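Trocar a fita dos dedos outra vez

Fevereiro começou com a Skulirar a deixar cair tudo. A Viorica dizia que era do código, eu dizia que era da fita, e passámos uma manhã inteira nisto (ganhei eu, fica registado!).

A fita azul ao fim de 650 ciclos já estava a enrolar nas pontas, e as almofadinhas cinzentas tinham perdido o pelo todo de um lado. Tirei tudo, limpei a cola velha com álcool, que é a parte mais chata do mundo, e voltei a enrolar da base para a ponta, com a fita bem esticada. Mesmo assim faz vincos na parte que afunila. Se alguém souber um truque para isso, escrevam-me, por favor!

Depois as almofadas novas. A primeira ficou torta e tive de a arrancar. Para as alinhar fecho a garra devagarinho, a 2 mm por segundo, e paro quando falta um fiozinho para se tocarem.
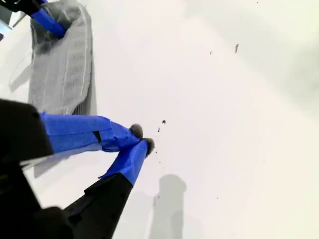

Pontas quase encostadas, com a fita azul e as almofadas cinzentas.

Guardei a abertura como posição 78 no controlador, a antiga era a 142 e já não servia para nada. Amanhã às nove o Kimutai quer experimentar com as peças da Dumis. Ainda me falta apertar os parafusos do pulso.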